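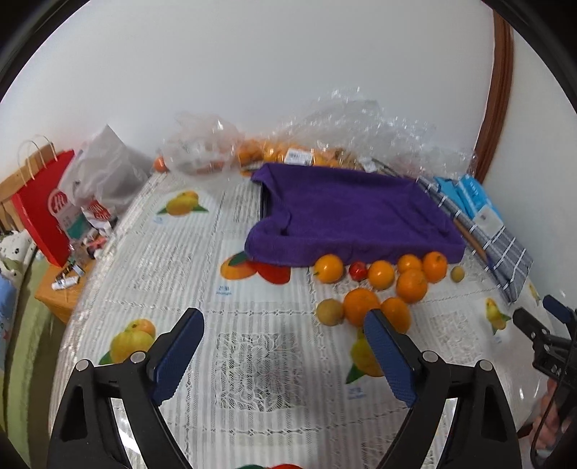
7th June, packing bench

Finally got a clear run at the consolidation question today, so I am putting it all down while it is fresh, and Aoife can correct me where I have gone wrong (she will, and in green pen, bless her).

The background, for anyone picking this up cold: Dolan send us their lamp parts from the Bodulgate depot in single cartons, and each carton goes out again to the shops more or less as it came in. That means we pay a minimum charge on every one of them, even the little ones that weigh next to nothing. In May we sent out 241 consignments for Dolan alone, and when I went back through the dockets I kept seeing the same shop name two or three times in the same afternoon. It seemed a shame not to try putting them together.

So this morning I pulled 18 orders that were all going north with Vevus and sorted them by delivery address before anything was taped. They came down to 14 parcels. I had hoped for fewer, I must admit, but four of the orders had lamp glass in them and I was not willing to put glass in with the cast bases, however much paper we stuffed round it. Aoife thinks a divider would do the job. We had a long and very friendly argument over tea and agreed to try it with the cracked shades from the returns shelf, where it won't matter if we lose a few.

A few things I noticed as I went along:

The sorting takes longer than I had allowed for. The pick lists print in order number, so you are forever walking back up the aisle for a second order to the same street. If the office could print them by postcode it would be a different job altogether, and a much pleasanter one for the knees. Have asked. Was told it is "on the list", which I have heard before, but the tone was encouraging this time.

Labels. We stuck the Vevus label on the outer carton and left the two original order slips inside, and then I worried that the shop would check one slip, think half the goods were missing, and ring us up. Wrote "2 ORDERS INSIDE" on the lid in marker for now. It wants a proper printed sticker, something bright. Staser did us a nice run of fragile stickers last year and I still have the contact somewhere, probably in the drawer with the dead pens.

Tape: the narrow roll is no good on the bigger cartons. Two strips across the bottom seam were still lifting at the ends when I put the weight in, so I went back to the wide paper tape and had no more trouble. Please don't use the narrow stuff on anything with castings in it.

Cut-off time. The Vevus driver will wait a little if he can see we are nearly done, he is a patient soul, but holding orders back to see whether a partner turns up later in the day is a gamble. I think we should hold until the mid-afternoon pick and no later. Aoife would hold the small shops overnight and send everything next day. I can see the sense in it for the ones that only open part of the week — they are not going to unpack it any sooner — but Dolan's people were promised same-day dispatch and somebody would need to talk to them first. I'd rather it were her, she is better on the telephone.

What I haven't worked out is whether the heavier parcels tip us into the next price band often enough to eat up what we save on the minimums. The rate card in the office is the old one and has coffee on the very column I wanted. A new one has been asked for. Until that comes I am not going to put a figure on any of this, tempting as it is.

To do next week:
Trial the divider with the returns shades, drop test on the back step mat.
Chase the rate card.
Ring Staser about stickers and ask about a smaller run.
Move the wide tape to the near end of the bench and put the narrow roll somewhere people won't grab it.
Ask the shops who had doubled-up parcels today whether both slips were found.

Added later, A.H.: Divider will be fine, you'll see. Also the pens in that drawer are not all dead, I have tested them. Aoife Hennessy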